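Chapter 4
Small Kitchens, Big Claims: Looking Closely at Pretend Play

Ask anyone who sells play kitchens what they are good for and you will get a long answer. They build vocabulary. They teach sorting, sharing, early math and, lately, healthy eating. Some of this may be true. Very little of it has been tested in a way that would satisfy a careful reader, and this chapter asks you to be that reader.

Start with the claim on sorting. The Larnum starter guide, which many teacher training programs hand out, says that children given a mixed set of kitchen toys will "naturally group food with food and tools with tools." Julián Aranda went through 1,780 written observations from preschool play corners and found plenty of grouping. He also found that an adult had usually set the toys out in groups beforehand. The guide doesn't mention this – and it ought to.

Before reading on, look over a table of this kind and write down what you would call "sorted."

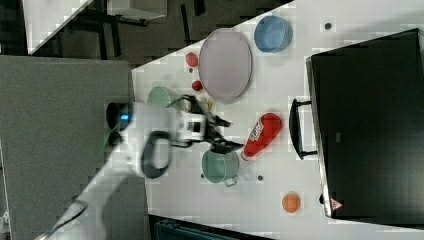
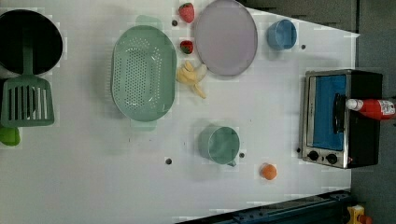
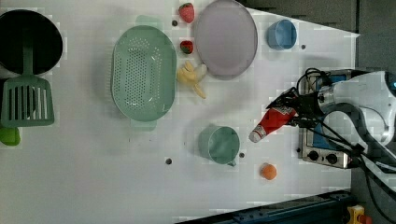

Figure 4.1. Toy foods and kitchenware on a white tabletop.

Compare your notes with a classmate's. Did you group by color, by use, or by what sits near what? If the two of you disagree, ask how an observer with a checklist and a noisy classroom was supposed to do better. Atif Sethi gave the same checklist to 5 experienced teachers on a Thursday afternoon, and they could not settle whether a spatula left in a pot counts as "put away," "in use" or "mixed." Each of them was sure.

The trouble is partly one of words. "Sorting" in the Larnum guide covers a child who lines up every fruit and a child who drops two things in a bowl and walks off. A term that wide will find support almost anywhere. We will use a narrower one, taken from Tahira Kazmi: a sort is a grouping the child can repeat after the toys have been mixed again. It leaves out a good deal of real play, and some readers will dislike it for that reason. Section 4.1 takes up their objections.

Related chapters
Chapter 2: What Counts as an Observation?
Chapter 3: The Dillthorpe Checklists
Chapter 5: Blocks, Sand and Water
Further reading: Lukoševičius on shared toys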